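Folding a wardrobe: how long do jeans really take?
Keerthana Thampi, Household Studies module, project report

Why I picked this

My first idea was to do something on food waste, but half the group had already picked that, and my tutor said to look at a chore I already grumble about. So -- laundry. Or the bit after laundry, when it's all clean and heaped on the bed and you have to move it before you can sleep. I share a flat on Skindelum Road and we dump everything in one go, so there was never going to be a shortage of material!

The question I settled on was whether the way you fold jeans makes a difference to how long the whole pile takes. We had 3000 words as an upper limit for the full write-up and this is the shorter version for the module page, so I've left out the reading and gone straight to what I did.

Setting up

I used the bed and not a table, which my tutor queried at the proposal stage. My thinking was that most people I know fold on the bed, and a bed is soft and gives a bit, so the results would be closer to real life. It has the flowery sheet on it, the white one with the big roses, and the pile went on one side so there was space beside it to lay a pair out flat.
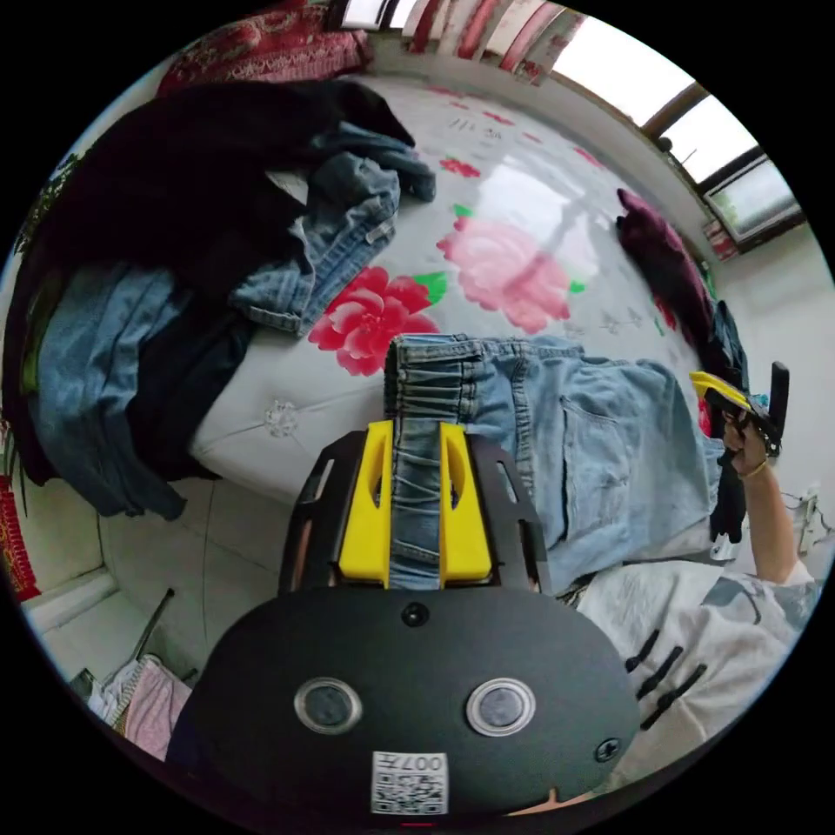
I tried two ways of folding. The first I've called the Nambiar fold, after the flatmate who taught it to me. You put one leg on top of the other, tuck in the pointy bit at the seat so you've got a straight edge, then fold up from the hem in thirds. The second is the Jolero fold, from a leaflet that came with a set of drawer dividers, and it finishes with the hem pushed inside the waistband so you get a tight little parcel that stands up by itself (very satisfying when it works).

I did 12 rounds of each, spread over December, always in the daytime before tea. I started the timer when I touched the first pair and stopped it when the last one was down. Anything that wasn't denim got moved aside and left out of the timing.

What I found

The Nambiar fold was quicker, and I'd expected that, but the gap was smaller than I thought it would be. Over a whole pile it saved me 30 seconds. Most of the time goes on the stage before any folding at all: getting a pair out of the heap, finding the waistband, turning legs the right way out and smoothing it down. I hadn't planned to time that part separately and I wish I had from the start -- I only began writing it down halfway through.

Stretchy waistbands were a nuisance with the Jolero fold. An elastic one gathers up, so there's no firm edge to push the hem into, and the parcel springs open again. Ordinary waistbands with belt loops were fine.

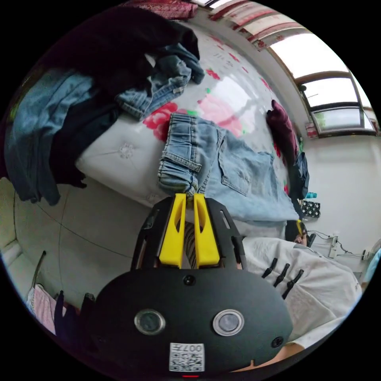 Working next to the pile also slowed me down more than the method did. Dark things on top hide what's underneath, and legs get tangled up in each other, so I'd pull one pair and get 2. In the later rounds I spread the heap out before starting and it felt a lot calmer, though I didn't do enough rounds like that to put a number on it.

What I'd change

I'd get somebody else to do half the rounds, as I was obviously getting better at both folds while I went along. I'd also keep elastic waists and normal waists apart from the beginning. Marcus-style graphs were suggested in the feedback on my draft, meaning one dot for every round, and I'll put those in the long version along with the Rotbridge diary sheets I used for my timings.

I've stuck with the Nambiar fold for most of my jeans. The Jolero one is only for the top drawer now, where they have to stand on end to fit.

Contact the module office | © Rotbridge Household Studies | Back to top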